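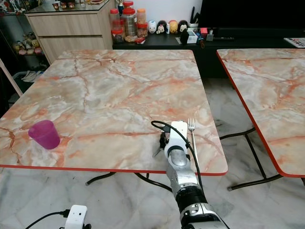 Jul 1, 2021

I have been putting off writing up the Brangate arm kit, mostly because I wanted to like it more than I do. The pitch is that a home arm can help with the small tidying that eats up an evening. Cups, forks, the stuff left on a table. You pay 684 for the arm, gripper and software, and then there is a plan on top of that if you want the library of ready-made tasks. I did not want the plan. You will be nudged toward it every time you open the app.

My friend Kristýna Polák went in with me on the cost, and she is the optimist of the pair. She thinks the hardware is a bargain. I think the hardware is fine. The arm itself feels solid, the joints don't wobble, and the white and silver finish looks less like a lab and more like something you could leave out in a living room. The cable is another story. It loops up off the top of the gripper and back down the arm, and the manual says only to "allow free movement." Free movement of what, and how much? I wrote to support and got a link to the same manual.

Now the fork. The sales page makes a big deal of flatware, and I would like to know who timed that video. A fork on a hard flat tabletop is a rotten thing to pick up. There is hardly anything to get under, and the gripper has to come down at just the right angle next to it. Over 50 tries at our place, it got the fork cleanly on more than half. Kristýna calls that promising. I have forks and I have hands, and my own rate is a good deal better.

Plastic cups went well, I'll give them that. It's slow - you could make toast while you wait - but it didn't drop one.

Setup took us 6 hours, against the 2 on the box. Most of that went on calibration, which has to be done over if you shift the table even a little. We use folding tables, so you can guess how I feel about that step.

I also looked at the Malldale kit before buying. It costs more and the reviews read as if they were all written by the same cheerful person, so I passed. Maybe that was a mistake.

Brangate says an update in August will improve thin objects. I've heard that sort of thing from other companies, and I'm not paying for the plan on the strength of it. Kristýna wants to keep the kit until then. I said fine, but it stays at her place.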